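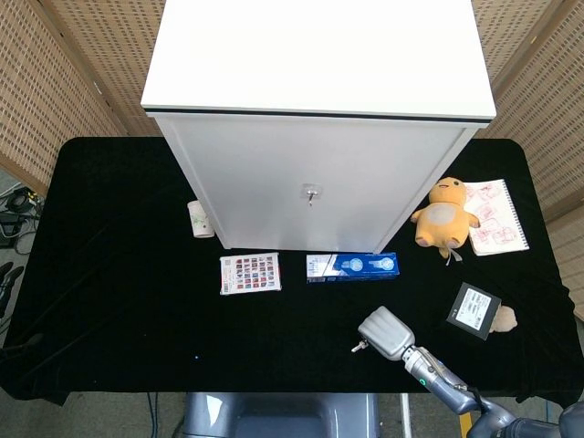

Qui sommes-nous

Bemia fournit des armoires à clé et de petits casiers aux écoles, aux salles d'attente et aux bureaux partagés. L'atelier et le dépôt se trouvent à Grikmont, dans l'ancienne halle de tri postal. L'équipe compte six personnes.

L'entreprise a été créée par Laimutė Jaunzems, qui gérait auparavant l'intendance d'un internat. Les élèves y laissaient leurs affaires sur les tables du foyer : dentifrice, cahiers, peluches, boîtes de jeux. Elle a fait poser une première série d'armoires blanches, une par chambre, puis d'autres établissements ont demandé les mêmes.

Ce que nous faisons

Nous vendons et louons des armoires à une porte, avec serrure et clé. Le modèle Rirneo se pose sur une table ou se fixe au mur. Il est livré monté, avec deux clés. Un double peut être commandé à tout moment en indiquant le numéro gravé sur la serrure. Nous conservons ces numéros dans un registre, qui en contient aujourd'hui 2366.

Pour les internats, nous proposons aussi une demi-journée de rangement. Chaque élève vide ses affaires sur une table, trie ce qu'il garde et choisit ce qui va sous clé. Les articles de toilette vont en bas, les cahiers debout contre le côté, les objets auxquels on tient sur l'étagère du haut. Les gobelets en papier et les emballages vides partent au tri.

Où nous travaillons

Nous livrons plus de 150 établissements. Les tournées vers la vallée sont assurées par les transports Gunawan. Pour les étages sans ascenseur, merci de le signaler à la commande, le tarif de pose n'est pas le même.

Visites et contact

La salle d'exposition est ouverte le matin, sauf pendant l'inventaire de février. Les armoires y sont présentées sur table et peuvent être essayées librement. Les demandes de devis se font par le formulaire ou au comptoir du dépôt. Pour une clé perdue, joindre une copie du bon de livraison.

Page mise à jour le 23/3/18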